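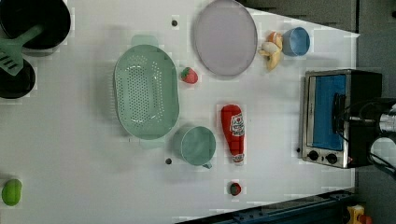 Play kitchen sets – mixing real cookware with toy food?

Barnent
Posted 10 Jun 2020

We're setting up a pretend kitchen for the kids' corner at our community hall and I'd like opinions before we buy anything else. So far it's a mix. The pots are black ones, the toaster oven is a small stainless one, and the rest is plastic play food and plastic dishes. The budget was $40 and there isn't much of it left.

My question is whether to keep the mix or go all toy. My sister-in-law thinks the colours should match. I don't think a four-year-old cares.

eskola_mum
Keep the mix. Mine went straight past the pretend pots at playgroup and used the old saucepan every time. It has some weight to it and makes a proper noise when you stir. Colanders are popular too, mostly as hats.

Trumora
I'd go the other way on the pots. A real one dropped on a bare foot hurts, and they chip the floor. Plastic for anything under three. And if that toaster oven is a working one, take the cord off before it goes anywhere near kids.

Barnent
Fair point on the cord. It won't be plugged in, but I'll make sure there's nothing to plug in. 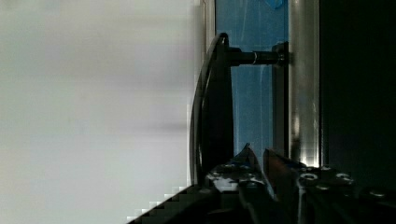 The other thing I'm thinking about is the door. If the kids' corner goes at the far end, they'll be in and out with their hands full, so I'd want a handle they can get hold of easily. I like the big bow-shaped pulls, where you can hook your whole hand behind. Small knobs are no good for little kids.

Kernel
Bow handles are good, but check the height and how much room there is behind them. You want a gap that fingers go in and come out of without a fuss. Also, any clear or tinted panel near a play area will have smudges all over it by lunch. Keep a cloth handy.

eskola_mum
Agree with the cloth. I've given up on ours.

Barnent
Thanks. Back to the food, then. I've got a peeled banana, a ketchup bottle, a strawberry and a few other bits.

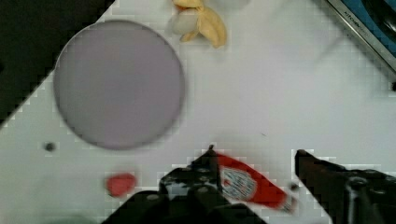

I was going to put plates out and let them serve each other. One mauve plate won't go far, so I'll look for more at the op shop. Is ketchup a silly thing to include? The bottle seems to be what everyone picks up first.

Trumora
Not silly at all. Bottles are easy for small hands, and they like pretending to squeeze. I'd be more careful with the little fruit. Anything cherry tomato size should go in the cupboard if you've got babies crawling through.

Kernel
I don't agree about plastic pots, for what it's worth. We've had 2 steel ones at ours for years and the floor is fine. We put a mat down.

Trumora
A mat would help. I'd still wait until they're three.

Barnent
I'll get a mat and keep the pots on the low shelf for the older ones. We're aiming to open in July, so if anyone has spare play plates, send me a message. Any colour.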